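July, late, gone 11 pm

Quick one, I'm wiped. Whole day was bouquets. Fake stems, orange paper, ribbon, repeat. Jocelyn Yap wants 40 of them for the Altbridge thing and I said sure, no problem, like an idiot. Two people, one roll of ribbon that won't stay flat.

The ribbon. Ugh. It's the printed kind, tan capitals all the way along, and it twists the second you take your thumb off it. Lettering goes upside down halfway across and you're back to the start. Spent ages on that this morning. Must remember, pull it through flat FIRST, then fold.

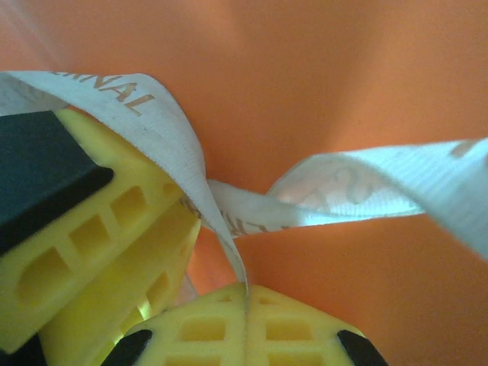
p. 131

New notebook soon, this one's getting fat. Anyway.

Lunch was crackers. Back to it. Paper goes down on the diagonal, corner out to the side, stems on top with the stalks pulled in together. Then the near part comes up and over. I like it when the fold makes a bit of a peak, looks fuller. The blue one in the middle of the pinks is my favorite mix. Jocelyn says too busy. She can do hers how she likes.

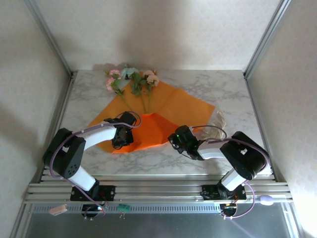 Orange paper folded up, pinks and the blue one still loose on the left

The pink one flops. Always does, the heads are too big for such a skinny stem. Thinking of wiring it to its neighbor, low down where the ribbon will hide it. Or just shorter stalks?? Ask Jocelyn. Also ask her who is paying for the extra paper, becuase the Bautista receipt is still in my coat and it came to 179 with the tape. Not mine to swallow.

Afternoon went to knots. Bow or no bow, we went back and forth. A soft knot with loose tails looks nicer to me and the paper doesn't crush so bad. Trouble is you can't choose which words land on top. LOVE on the bottom, LOVE on the side, half a word down a crease. Fine, people will read it as love either way.

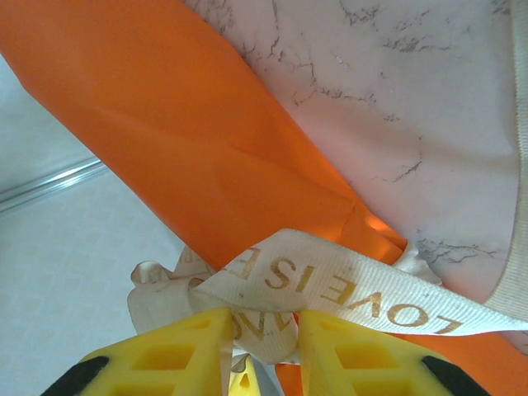 Cream ribbon, gold letters, "LOVE IS" and a bit more

Called Mom around four, she wants one for the hall. Told her they're plastic or silk or whatever, she doesnt care, no watering. Said I'd save her a peachy one.

Still to do: sort stems by color before bed (won't happen). Sharpen the good scissors. Drive the first lot over to Flollimham if the car behaves. Text Jocelyn re ribbon, we need more, the plain cream would be easier but she'll say no.

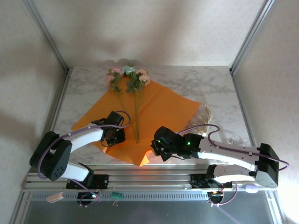
How long should the stalks be before you wrap them?
A little longer than the paper, so there's something to hold, and trim them even once the ribbon is tied.

Wrote that on a sticky for Jocelyn too, she keeps asking. Back hurts. Feet hurt. Orange lint on everything I own. Alarm set for six, bed.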